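# Chapter 4: Where a City Goes to Eat

Think of the last time you visited a new town and got hungry. What did you do first? Maybe you followed the crowd, or the smell of bread, or you walked until you saw a table by a window with a free chair. Every one of those choices is something a geographer can map, and this chapter is all about drawing that map!

We'll begin in Junalby, a harbor town with 933 seats open to diners on a summer evening. In winter most of the outdoor tables go into storage, and the whole pattern shifts inland, toward the covered market and the narrow streets behind it. Same town, same appetite, completely different map.

Bram Kuipers, who ran a noodle counter in the market for 14 years, kept a notebook of where his customers had come from before they sat down. His pages are a wonderful source. In March, he wrote, they came off the ferry "cold and in a hurry." By midsummer they had already walked the waterfront and wanted to linger — sometimes for two bowls.

## What you will study

The first section looks at **foot traffic**, the steady flow of people past a door. You'll compare two streets in Junalby that are the same length and have very different fortunes. One has 36 places to eat and the other has three, and the reason has a lot to do with a tram stop.

Next we cross the water to Sinby, where a fish-smoking trade grew into a row of supper houses. Visitors now plan whole weekends there, and the locals have mixed feelings (you'll read letters from both sides). 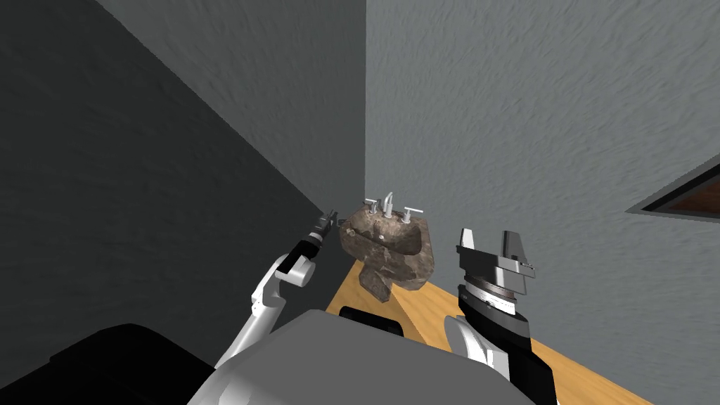
The third section asks how far people will travel for a meal. Lã, a bakery café in the hill village of Clandow, draws guests who drive 60 minutes each way for a plum tart. Is that a long trip? It depends on what else is nearby, what the road is like, and how good the tart is — and yes, we have a way to put all of that on a graph.

## Before you read

Pick a street you know well. Sketch it from memory and mark every place that sells food, including carts and corner stores. Keep your sketch somewhere safe, since you'll add to it at the end of each section.

**Key terms:** foot traffic, catchment area, seasonal demand, anchor business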